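Budget for the Pads, Then for the Arm

Most equipment plans for manipulation work are written from the top down. The arm is priced first, then the controller, then the compute, and whatever is left over goes into a line called accessories. I have read a fair number of these plans, and written two, and I think the order is wrong.

The argument for starting with the arm is that it is the largest single number. A purchasing office likes to see the large number justified early. But the large number is also the stable one. An arm quote from Burer in March will look much the same in the fall. The items that move are the ones nobody quoted: finger pads, screws, spare brackets, cables, storage, and the hours of the people holding the tools.

Our last plan had $3,732 for hand-held grippers and $0 for replacement pads. By the middle of the second quarter we had spent $1,593 on pads and fasteners, all of it moved out of travel. The pads came from Plokberg at first, then from Truler when Plokberg went to a nine-week lead time. The two pads are different in thickness. That difference had to be measured, logged, and corrected for in every session recorded after the change, and the labor for that work does not appear in any budget at all.

Hand-held grippers change the planning problem in a second way. A fixed cell needs floor space, guarding, and a power drop, and the facility group will give you a figure for each. A hand-held unit needs places to go and things to handle. Homes are the usual choice, and a dining table with a box, a mug, and a soda can on it is a perfectly good work surface that costs nothing to build. It does cost something to reach. Transport, scheduling, and setup time per site should be entered as separate lines with separate rates.

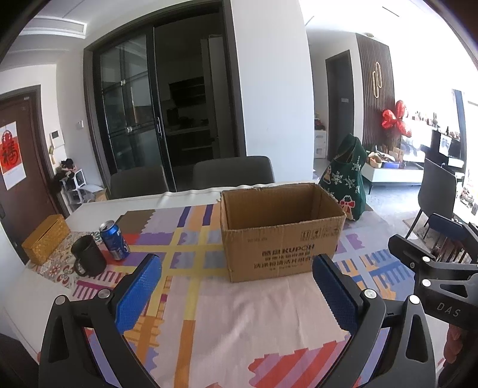

Batista disagrees with most of this and wrote back after an earlier draft that separate lines only invite someone to cut them one at a time. The preference there is a single consumables pool set as a share of hardware cost, with no breakdown below it. A pool is harder to trim, the note went on, and the people running sessions should not have to file a transfer request to replace a worn pad.

I accept the second point. A transfer request for a pad is a waste of an afternoon. On the first point I would still rather defend ten small lines than one round one. A pool set as a percentage follows the price of the hardware, and wear follows hours of use. If the hardware gets cheaper and the hours go up, the pool shrinks in the year it is needed most.

A workable method is to start with planned hours. Divide by the pad life you have measured yourself, under your own objects and surfaces. The supplier's figure is for a test rig. Multiply by the price of the more expensive pad, on the assumption that the cheaper one will be out of stock at some point. Add fasteners, and add one full spare set of fingers for every 2 units in the field. For our next cycle this comes to $1,758, which is higher than last year's actual spend and was approved without comment once the hours were shown beside it.

Only then price the arm. If the remaining money does not cover the model you wanted, buy the smaller model or wait a cycle. A less capable arm with parts on the shelf will log more hours than a better one waiting on a shipment, and hours are what the plan was supposed to buy.

Storage and data handling follow the same pattern and deserve their own treatment. I have left them out because our figures for the last cycle are still being reconciled.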